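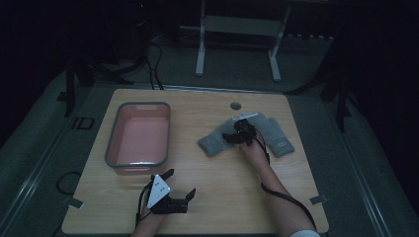

Slip at the finger pads depends mainly on the fabric, Havix replied when we sent the firm a draft of this section, and a kit sold for rigid household objects should be judged on rigid household objects first. We accept the point about slip. The second point is harder to accept. The product sheet supplied with the Plomau kit lists textiles among its supported materials, and the purchase was made on that understanding. Soft items are therefore kept in the evaluation and reported separately from rigid ones.

Figure 2. Soft-item task with the Plomau hand-held grippers. The right gripper is closed on a pair of gray knitted gloves at the point where the two meet; the left gripper is held in front of the basin.

4.2 Handling of soft items

The kit was tested as delivered. Finger pads, springs and cable lengths were left unchanged, and no padding was added to the grips. Recording used the Hunt software included in the purchase price, with its default settings apart from the storage path. Calibration followed the printed guide and was repeated at the start of each session.

The operator works standing at the near side of a table, with one gripper in each hand. A soft item is laid flat on one side of the table and a basin is placed on the other. An episode starts with both grippers open above the table and ends when the item lies fully inside the basin and both grippers have been withdrawn. Folding was not required. The operator was free to grasp with either hand and to pass the item between hands, and was asked to avoid pushing the basin. Episodes in which the basin left its starting area were repeated and the first attempt discarded.

We retained 593 episodes for the analysis in this section. They cover gloves, socks, hand towels and dishcloths. Each episode was checked by replaying the recorded gripper poses and opening widths against the video. An episode was marked incomplete if either pose stream contained a gap longer than the limit set in Section 3.4.

Pose tracking gave little trouble. Only 11 of the retained episodes were marked incomplete, and the gaps in these fell mostly in the handover phase, when the two grippers were close together and one hid the other. The affected episodes remain in the grasp analysis, which uses opening width alone, and are left out of the trajectory comparison in Section 5.

The opening-width signal is less satisfactory. On a rigid object the fingers stop at the object's surface and the reported width settles at once. On knitted fabric the operator can keep squeezing, and the width continues to fall as the material compresses. The Hunt software labels a grasp as closed when the width has been stable for a fixed interval. With gloves this label often came late, in many cases after the item had been lifted. Lengthening the interval made the delay worse. Shortening it produced false closures during the approach. We settled on the shipped value and corrected the labels by hand, a step that any buyer planning to collect fabric data should budget for.

Grasp location also matters. When a pair of gloves was gripped where the two overlapped, both were usually lifted together. When the grasp was made near a cuff, the lower glove was often left behind and a second grasp was needed. The pads hold a single layer of thin cotton poorly, and operators learned to gather the cloth against the tabletop before closing. This habit increases downward force on the fingers. No finger broke, but slight play developed at the base of one finger on the left unit, and it had to be retightened.

Cable routing drew the most complaints from operators. The cable runs back along the forearm and pulls on the wrist when the arm is fully extended. Sessions were limited to 20 minutes for this reason. The Prallidier kit, tested under the same protocol in Section 4.3, places the cable exit farther back and was preferred for long reaches, though its wider fingers were worse at picking up a glove lying flat.

For a group collecting data on rigid items with an occasional cloth, the Plomau kit can be used as sold. For work centered on textiles we would replace the finger pads before the first session and treat the automatic grasp labels as provisional. Havix has stated that a softer pad will be offered as a spare part. We have not tested it, and the results above apply to the standard pad only.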